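Wilance Opens Hanger Return Service in Dorndale

DORNDALE, 7/8/26 – Wilance, the clothing reuse company, today opened a hanger return service at its Dorndale store. Shoppers can bring in clothes hangers they no longer need and leave them at the front desk during opening hours. There is no charge.

The service grew out of a trial held in April, when the store took in 1461 hangers from local homes and shops. Most of them went back into use on the Dorndale sales floor. 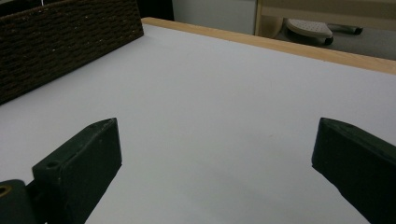 Returned hangers are sorted by hand on a table in the back room. Those with a bent hook or a cracked bar are set aside for recycling. The rest are grouped by type and packed for reuse.

Wilance accepts adult and child sizes in plastic, wood or metal. Padded hangers and clip hangers are not accepted for now. Please remove paper covers, tape and size tags before drop-off. 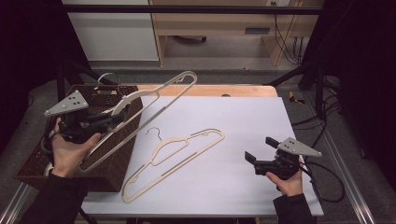
Plastic hangers and a wicker basket on the sorting table.

Sorted hangers are offered free to schools, theater groups and small shops in the Dorndale area, in bundles of up to 1000. Pintér, a dry cleaner with 2 branches in town, will be the first to receive a bundle. Orders can be placed at the store and are normally ready in 3 working days.
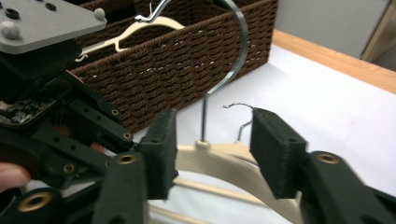

Delivery within Dorndale is handled by Zokard. Groups that prefer to pick up their own order can use the side entrance.

About Wilance
Wilance buys and sells used clothing and store fittings. Its Dorndale store stocks clothes for adults and children, along with rails, shelving and hangers.

Press contact: Wilance Press Office, Dorndale

###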